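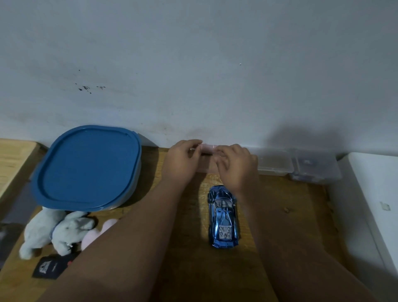 Fevela, paquete de vídeo en primera persona para robots domésticos

Llevo desde marzo trasteando con Fevela, el paquete de Clustorwood con grabaciones de manos ordenando cosas pequeñas en casa, ¡y ya tocaba contarlo! Trae 53 horas repartidas en 31 tareas, todas a la altura de los ojos. Yo lo uso para que mi brazo de sobremesa aprenda a colocar cajitas sin aplastarlas (va mejorando, poco a poco).

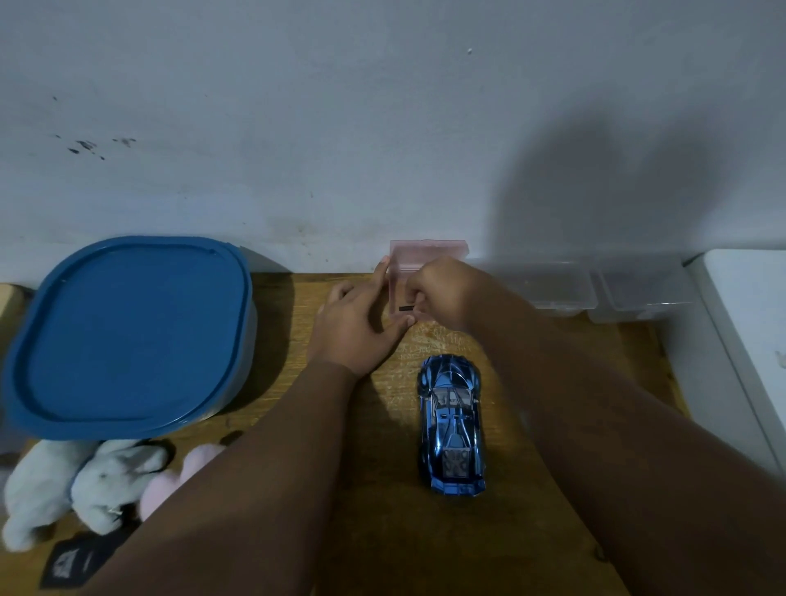 Pues a mí me frenó el formato: tardé una tarde entera en convertir los clips, y las anotaciones de agarre vienen en un archivo aparte. Si lo vais a comprar, pedid la versión Arnaud, que ya lo trae todo junto.

Totalmente de acuerdo, yo también pasé por eso - y la versión Arnaud cuesta lo mismo.
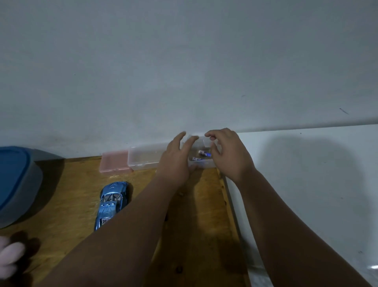 Lo que más me gusta es que las dos manos trabajan a la vez, porque casi todo lo que había probado antes era de una sola pinza. Y luego están los plásticos transparentes, el terror de mi sensor de profundidad. Dos pilas blancas y azules dentro de una cajita transparente parecen poca cosa, pero mi modelo intentaba cogerlas a través de la pared de la caja. De momento le pongo un 5 en documentación y repetiría la compra.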